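Gripper notebook, Trindgate hall, January
Handheld no. 3 (Varka body, ribbed pads)
Entry by Meinir Foulkes. Szu-yu, please add to the bottom if I've got anything wrong.

Came in to find a note from Szu-yu on the bench: fingers closing crooked, left one getting to the middle first. She had seen it on the last session before the break and put a strip of tape on the handle so the tool wouldn't go out again. Good, because the log would have looked fine. The width reading is taken from the right side only, so a lazy left finger doesn't show up in the numbers at all.

Checked before touching anything:

Trigger travel normal, no grit in it.
Full open to full close, 15 times, slowly. Left leads on every one.
Pads sound, ribs not worn flat. Left pad has a small nick at the tip, noted last time, no bigger.
Camera mount tight. Lens wiped.
Cable tie at the handle cracked, replaced.

Took the bottom plate off on the bench. The link on the left side had play in it where the pin goes through. The pin itself was fine, the bush had gone oval. We had the same on no. 1 at 2000 hours of logged use, and no. 3 is not far behind it, so I should have looked sooner. Pressed in a new bush from the Onine bag (the short ones, the long ones foul the plate). One drop of light oil, wiped off again. Don't use the grease from the Wogan tub, it creeps forward on to the pads and then everything slips.

Set the centre with the fingers just touching and the adjuster backed off, then brought the adjuster in until the play went and a quarter turn back. Locked it. Marked the nut with paint so we can see if it moves.

Next job was the hold check on the floor. I like to do it out by the shelving and not on the bench, as the light there is what the tool has to work in, and the ceiling panels and the spots both get into the lens. If the exposure is going to hunt it does it there. 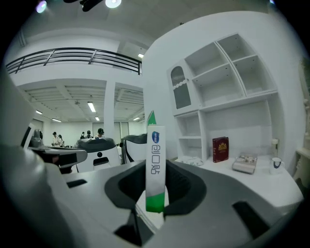
Procedure for the hold check, as it has drifted a bit between the two of us and we ought to do it the same way:

1. Zero with the fingers closed and nothing between them.
2. Open fully, wait for the reading to settle, note it.
3. Close on a light carton, upright, until the pads just bite. Stop there. If the sides of the carton bow you have gone too far.
4. Hold for 30 seconds with the tool level, then tilt left, then right.
5. Open, put the carton down, close on nothing, check you are back at zero.

Step 5 is the one that gets skipped. It is also the one that finds a slipping adjuster.

Results today. Zero came back clean after the first carton and after the second. On the third it was out by a hair, which I put down to me resting a thumb on the link cover. Repeated with my thumb out of the way and it was clean. I have written "thumb" on the cover in pencil. A proper guard would be better and there is room for one under the two screws at the back.

Tilt left was fine. Tilt right, I felt the carton turn slightly between the pads. Not a drop, and I don't think it is the bush. The right pad is from an older batch and feels harder than the left one. We have been swapping pads singly when they wear, and I think we should stop doing that and change them in pairs.

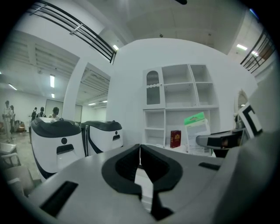

Closing line is good now. I looked down it from the lens side as well as from the front, and the tips meet without one riding over the other. There is still a gap lower down between the pads, which is right for this body, so please don't try to adjust it out. I did that on no. 1 and spent the afternoon putting it back.

Exposure settled by itself within a couple of seconds when I turned from the wall to the open side of the hall. I left it on auto. Szu-yu wants it locked for the next set of sessions and I have no strong view, but if it is locked it needs doing with the tool pointed at the shelving. Lock it facing the lights and the pads go too dark for the finger tracking to find the edges.

Parts used: one short bush, one cable tie. The Onine bag is nearly out of short bushes. I have put them on the order sheet along with two pairs of pads.

To do:
Guard for the link cover. I'll draw it up, Szu-yu to print.
Right pad on no. 3, change with the left as a pair when the new ones come.
Look at the bush on no. 2 before it goes oval as well.
Add a left-side reading, or at least a scribed line on the body, so that a crooked close can be seen without taking the plate off.

Tape taken off the handle at 4.20. No. 3 is back on the rack and can be used for light items. Keep it off anything heavy until the pads are done.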